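Hviid gig tapes: transcribed set lists

Version 2, 1 October 2019
Maintained by Valeriano Lorente and Asger Bergmann

What is in the collection

Set lists from 182 concerts played at the Hviid, a small club in Rurport, taken from audience and mixing desk tapes. Most of the bands are local post-punk and noise acts. There is one row per song, with the running order as played, and a separate file with one row per concert. No audio is included.

Files

concerts.csv – concert id, year, month, band, source (desk or audience), tape condition
songs.csv – concert id, position, title, length in seconds, cover (yes or no), notes
bands.csv – band name, other spellings, years active where known

All files are UTF-8 with commas between fields. Empty fields mean unknown.

How the lists were made

Each tape was played through once by Valeriano and once by Asger, working separately. Titles come from what the singer announces, from released records, or from the handwritten tape inlays, in that order of preference. Where we disagreed and could not settle it, the title is given as "untitled" and both guesses are in the notes field.

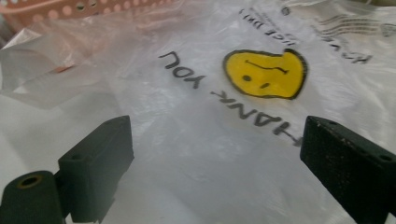
Song lengths run from the first note to the last and leave out tuning and talk. Tapes that were turned over during a song have "flip" in the notes, and the length is left empty. We did not correct for tape speed, so lengths from audience tapes should be treated with some care.

Known problems

Cisard changed their name twice and appear under all three names in concerts.csv. Use bands.csv to join them up.
The 8 Lurorora concerts are all audience tapes, and the encores are missing from most of them.
Medleys are entered as one song – the parts are listed in the notes.
Month is wrong for some of the April concerts, where the inlay gives the date of copying.

Changes since version 1

Added the cover field. Merged duplicate entries where the same concert survived on two tapes. Fixed the accents in band names.

Use

Free to use and pass on with credit to both of us. Corrections are welcome, above all from anyone who played. Please give the concert id and the song position.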